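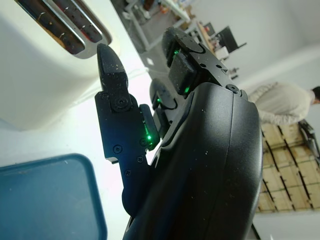
Minutes of the Cell 2 Upkeep Meeting
Held 16 August 2025, Indemitz workshop, Lynch

Present: Guangming Tang (chair), Lanying Fu (minutes), two technicians from the day group
Apologies: Drodasgate service desk

1. Minutes of the last meeting
Accepted with one correction. Under item 4, "wrist cable" should read "gripper cable."

2. Gripper condition
Lanying reported on the black two-finger gripper. The housing and one fingertip have fine pale dust on them. She wants the wipe-down done at the start of every shift with a dry lint-free cloth. Compressed air is not to be used near the finger joints.
Guangming asked whether the hex screws at the joints were on the weekly list. They are not. The small screws on the finger plates are on the list and the joint screws were left off when it was retyped in February. Agreed to add them. Witness marks in paint pen will go across each joint screw once the torque has been checked.
The finger pad stays in service for now. Replace at the first sign of lifting at the corners. There are 4 spare pads in the drawer.
Action: Lanying to reissue the weekly list.

3. Status lights
The green lights on the fingers are to be looked at before each run and the result written in the log. A tick is enough if all are green. If one is off or a different color, stop, power down the gripper and reseat the connector at the wrist before calling anyone. One technician asked if a restart of the whole arm was needed. Guangming said no, gripper only.

4. Toaster task setup
The white toaster remains the fixture for the insertion runs. Discussion on how close the fingertips should come to the slot rims. The present approach point leaves very little room at the near slot, and a small shift of the toaster on the counter would be enough for contact with the metal rim. Agreed to raise the approach point by 5 mm and to lower it again only after the position check passes.
Tape marks will be put down at the toaster feet. The blue tray is to have its own marks too, so that both can be set back after cleaning.
The toaster is to be unplugged for all teaching and all gripper work. When heated runs are done, wait 30 minutes before bringing the fingers over the slots by hand.
Action: Guangming to change the approach point and save it under a new program name. The old program is to be kept.

5. Wrist camera
The camera mount was discussed briefly. Both fingers must stay in view at the open position. If the mount has been loosened for any reason, repeat the calibration before the next run and note it in the log. The Prusness software keeps the earlier calibration file, so there is no need to copy it by hand.

6. Parts
Order one set of joint screws and one gripper cable through Drodasgate. Lanying has the part numbers. The quote for a complete replacement finger was considered too high and is left until the next meeting.

7. Other business
The shift log is to stay at the desk by the monitor. Pages have been going missing when it is carried around.
No further business.

Minutes taken by L. Fu. Corrections to her before the next meeting.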